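Against the Decorative Block

I have been suspicious of wooden blocks for years. I mean the ones sold as objects: the upright slab with a nice finish that sits on a shelf and holds nothing. Shops call them "accents." At some point somebody worked out that if you sand an offcut and oil it, people will pay for it, and then pay again for a stand to put it in.

So when Jomar Aquino told me he had been thinking about blocks all summer, I was not encouraging. Jomar used to build kitchens and now mostly builds small things for his own amusement, and he has a theory that a plain block of wood set into a dark base is one of the few decorations that looks better the longer you ignore it. I said that was a convenient quality in something with no use. He said I should come over and look before being rude about it, which was fair, and I was rude about it again in the car.

My objections going in, for the record. A block on a shelf gathers dust. It gets knocked over, unless it's heavy enough to dent whatever is under it. It takes up the space where a lamp or a plant or a bowl of keys could go. And there is a kind of smugness to it. A vase at least has the decency to pretend it might have flowers in it one day.

I'd also had a bad experience. Two years ago I bought a thing called an Ellix, from a shop that has closed, and it was a squat piece of pale wood in a metal tray. The color was lovely on the website. At home it looked like something left behind by the people who fitted the floor. I moved it from the shelf to the windowsill, then to the bathroom, where it swelled, and then it propped a door open for most of August. That was its best work.

What I will grant Jomar is that he has thought about color. His main point is that most of these things fail because the base and the wood are too close to each other. Brown on brown, or blond on beige, and the eye slides right off. He wants the wood warm and the base very dark, and then the surface under both of them dark as well, so the wood is the only thing in the area that seems to be lit.

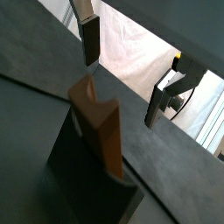 Orange-brown wood, charcoal base, slate-gray top.

I'll admit it works better than I wanted it to. The front has a deep amber color with only a little grain in it, and there's a narrow side that is lighter, more of a tan. I had expected to complain about that lighter side, and I went back and forth on it. If you are going to charge people for a finish, shouldn't it match all the way around? Jomar says the change in tone is what makes it read as a solid thing. My own feeling is that people who make things can explain any difference you point at. But I kept looking at that edge, so perhaps he's right.

The base I like more than the block. It's thick, for a start. My Ellix had that thin little tray, and the proportions were all wrong, like a big man in small shoes. A tall piece needs something with some bulk to come up out of. And the near-black is a good choice as long as you never, ever put it on a white shelf, where I'm convinced it would look like a piece of stereo equipment.

The tabletop is where I have doubts. I've wanted a matte dark surface for ages and have been talked out of it every time by people who own one. They all say the same thing, that it shows everything. And it does show things: there are faint smudges and scuffs all over the gray. You can call that texture if you like, and at a certain distance it passes for a soft, mottled sort of finish. In my house it would pass for a table I hadn't wiped. I did try a sample of a dark coating called Miltex on a piece of scrap at home, and within five minutes I could see where my hand had been. I wiped it and then I could see where the cloth had been.

There's also the business of seams. A dark seam on a dark surface is supposed to vanish, and from across a room I suppose it might. Up close it's just a line, and once I've noticed a line on a table I will look at it during every meal until I die. I would pay more for one slab with no joins. I'd also probably not pay more, when it came to it, and would put a book over the seam.

Jomar's other claim is that a block like this should stand alone, with nothing beside it, and here we disagree completely. He says a grouping turns it into a display. I say one lonely upright thing in the middle of a table looks like it's waiting to be dealt with. Ms. Baranauskienė, who taught both of us in an evening woodworking class and had no patience for either of us, used to say that if you couldn't tell where to put a piece then you'd made it too soon. I think about that more than anything she taught us about joints.

We argued about height too. I'd take it down a bit. He wouldn't. He thinks a short block is a brick, and I think a tall one is a bookend that has lost its partner. Neither of us had brought a tape measure.

So where does that leave me? I went online afterward, purely to be annoyed by prices, and found something similar from a brand called Zerkness at a price I won't repeat, described as "a quiet presence." I closed the tab. Then I went down to the basement and looked through the offcuts, and there are two pieces that might do, one with a decent reddish color under the dirt. I haven't got anything dark enough for a base. I'm not saying I'm making one. The bathroom is out, anyway.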